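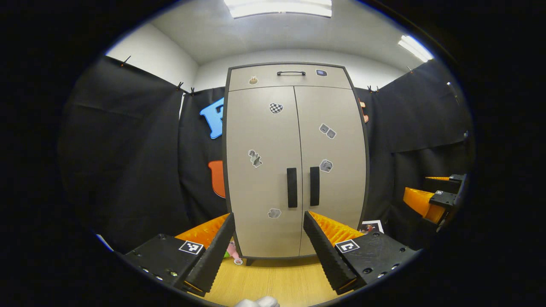
Take the stickers off before you do anything else to it, one of you wrote back after the last issue, and use a hair dryer, because a razor blade will gouge the finish and then you'll be looking at that gouge for ten years.

Well! I got more mail about the tall cabinet than about anything I've put in this newsletter since the Great Sheet Folding Argument, and most of it was about stickers. So let's do stickers first and then get to the inside, where I've spent most of my August.

I tried the hair dryer on my old filing box first (I'm a coward). Low heat, keep it moving, lift one corner with a fingernail and pull slowly, flat against the surface. It came away fine and left a gummy patch that I rubbed off with a dab of cooking oil on a rag, then dish soap. And then I stood in front of the cabinet with the dryer in my hand and couldn't do it. I like them. There's one up on the drawer in tan and brown, a checkered one near the top of the left door, and a few gray ones lower down, and against all that plain beige they cheer the thing up a lot. So they stay. If you've got a cabinet you want bare, the dryer tip is a good one and I pass it on with thanks.

Now the inside. A tall cabinet with two doors is a wonderful thing for about a week, and then it turns into the place where you open the door and catch whatever falls out. Mine had gotten to the catching stage. I took everything out and put it on the floor, which I do recommend even though it's awful, and I found two rolls of packing tape I'd bought because I couldn't find the first roll, plus a bag of curtain hooks for curtains I gave away.

What went back in:

- Bottom: the heavy stuff. Paint cans, the iron, the box of extension cords. I don't want to lift any of that past my knees.
- Middle: whatever I reach for every week. Paper towels, light bulbs, the sewing tin, the good scissors (on a string now, don't laugh).
- Up high: holiday dishes and the fondue set. I'm keeping the fondue set, please don't write in.

The drawer across the top was the hard part. It's wide and it's at the top, so you can't see down into it without a stool, and anything small just slides to the back and lives there. I'd bought a set of Sokalik dividers for it and they were too tall, the drawer wouldn't shut. Measure the inside height, not the front! I knew that and I still didn't do it. The Swai trays are lower and they went in with room to spare. One for batteries, one for tape and string, one for the keys I can't identify and am afraid to throw out.

A few of you asked about the pulls. I like a long vertical handle on a tall door - you can grab it anywhere, with an elbow if your arms are full, and when there's one on each door, side by side, you can swing both open at once and feel very grand. If yours are wobbly, tighten the screws from the inside of the door. A drop of Zornard thread glue has kept my kitchen ones snug since spring.

The other question was what to do when two doors don't line up along the middle. Check the floor before you touch the hinges. I fussed with hinge screws for a whole evening on my last cabinet and the trouble was a dip in the floorboards under one corner. A folded bit of cardboard fixed it (later I swapped in a proper plastic shim, $10 for a bag that will outlive me).

And wipe the top! I hadn't been up there in I don't know how long. I'll spare you.

The Allenow swap shelf is open again in the mornings, and I've dropped off the Sokalik dividers, never used, if your drawer is deeper than mine. They're in the bin marked 154. Bring a tape measure.

Next time I'm doing the linen closet, so if you have strong feelings about fitted sheets, you know where to send them. I've still got a stack of your letters from the last round and I'm reading them with my coffee, two or three a day.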